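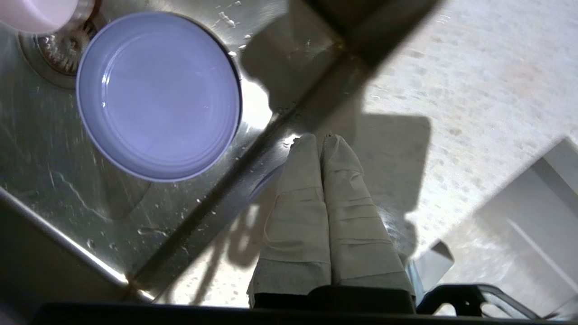

Church of Saint Olaf, Dolludport

The Church of Saint Olaf is a parish church in the old harbor quarter of Dolludport, on the north bank of the Masus River. It was built in three main stages between the late fourteenth and the early eighteenth century and is the oldest building still standing in the town. The church is best known for its detached bell tower, its painted timber ceiling and the walled garden on its south side, which follows the outline of a cloister that was never finished.

Last updated: Mar 8, 2023

Location

The church stands at the upper end of Rope Street, where the ground rises from the quays to a low shelf of rock. Until the river was embanked, spring floods reached the foot of the steps, and several high-water marks are cut into the lowest course of the west wall. The site is bounded by Rope Street to the west, the former customs yard to the north and the garden wall to the south and east. The main door faces the river. This is unusual in the district, where most churches are entered from the south.

History

First church

A wooden chapel existed on the rock before the present building. Nothing of it can be seen above ground, but a line of post holes was found under the nave when the heating pipes were replaced. The chapel served boat crews waiting for the tide and had no resident priest. Services were held by clergy from Harawira, a half day's walk upriver.

Stone church

The stone choir was the first part of the present building to be completed. Its walls are of gray river stone with corners of a yellower sandstone brought down from the quarries at Harawira. The nave followed after a long gap, and the change of masons shows clearly on the north side, where the courses do not line up and a vertical joint runs from the ground to the eaves. The nave was planned to be longer by two bays. The foundations of the missing bays lie under the paving in front of the west door and are marked by a row of darker slabs.

A religious house was founded beside the church at the same period, and work on a cloister began soon afterward. Only the south and east walls reached full height. The community left for Harawira within a generation, and the unfinished court passed to the parish.

Fire and rebuilding

A fire in the rope works spread to the church roof in March 1698. The roof of the nave was lost along with the original bells and most of the furnishings. The choir vault held. Rebuilding took 14 years, mainly for lack of money, and the parish met in the choir behind a plank wall for the whole of that time. The new nave was given a flat timber ceiling in place of a vault, and the tower was moved away from the body of the church.

Later changes

Large windows were cut in the south wall in the nineteenth century to bring more light into the nave. A gallery was added at the west end and removed again in the 1930s. The architect Holger Backlund directed a restoration in the 1950s that took the plaster off the choir walls, lowered the floor to its former level and reopened a small door on the north side that had been blocked since the fire. Backlund also wanted to take out the nineteenth-century windows, but the parish refused - a decision that later writers have generally approved of.

Architecture

Exterior

From the river the church looks like two separate buildings, a tall choir and a lower, wider nave. The choir has stepped buttresses and narrow pointed windows. The nave walls are plain apart from a band of carved stone under the eaves, with leaves, fish and knotted rope. Parts of the band were reused from the older nave and put back in the wrong order, so that some of the fish now swim upside down.

The west door has a round arch on two pairs of short columns. The left inner column is a replacement in a harder stone. Above the door is an empty niche that once held a figure of the patron saint.

Bell tower

The tower stands on a separate outcrop 314 feet east of the church. It is square in plan, with a stone base and an upper stage of oak boards painted dark red. The tower was put there so that a future fire could not pass between the two buildings. There is also an older local explanation, that the rock under the church could not bear the weight. A survey of the foundations found no support for this.

There are three bells. The largest weighs 900 kilograms and is rung only on feast days and for funerals. The stair has 100 steps and is steep in the upper part. From the open gallery at the top the view takes in the harbor, the Masus as far as the first bend and, in clear weather, the hills behind Harawira.

Interior

The nave is a single broad room with a floor of brick laid in a herringbone pattern. The ceiling is divided into square panels painted with stars, ships and the emblems of the town's trades. The painter is not known. The rope makers paid for the largest share and their emblem, a coil crossed by a hook, appears more often than any other.

The choir is darker and higher. Its vault has eight ribs meeting at a carved boss of a bearded head, which is usually taken for Saint Olaf but carries no attribute. On the north wall are the remains of a wall painting showing a ship with a square sail. It was found under limewash during the Backlund restoration, and the lower third is lost.

The pulpit and the choir stalls date from the rebuilding after the fire. The font is older. It is a plain tub-shaped bowl of sandstone on a modern foot, with a worn inscription around the rim that has been read in several different ways.

Organ

The present organ has two manuals and stands on the north side of the nave. Its case comes from an earlier instrument and was shortened when the west gallery was taken down. The cut can be seen at the sides, where the carved vine stops in the middle of a leaf.

Garden

The walled garden fills the space of the intended cloister. It was used as a burial ground until the town cemetery opened and was then planted with pears and quinces. Four paths meet at a stone well, now covered with an iron grate. Along the east wall are the starting stones of the arcade, nine in all, none of which ever carried an arch. The gate from Rope Street is open during the day from spring to fall.

Access and use

The church is still used for regular worship. It is also the setting for a series of summer evening concerts. The nave is open to visitors outside service times, while the choir can be seen on request. The tower is closed in high wind and in winter. The nearest tram stop is Stekix Square, at the foot of Rope Street, and there is a step-free entrance through the garden.

The parish archive, with account books from the rebuilding and 3000 loose documents, was moved to the town library after damp was found in the vestry. The building accounts can be read there by appointment.

See also

Dolludport harbor quarter
Harawira quarries
Masus River embankment

Shares: 14
Comments: 2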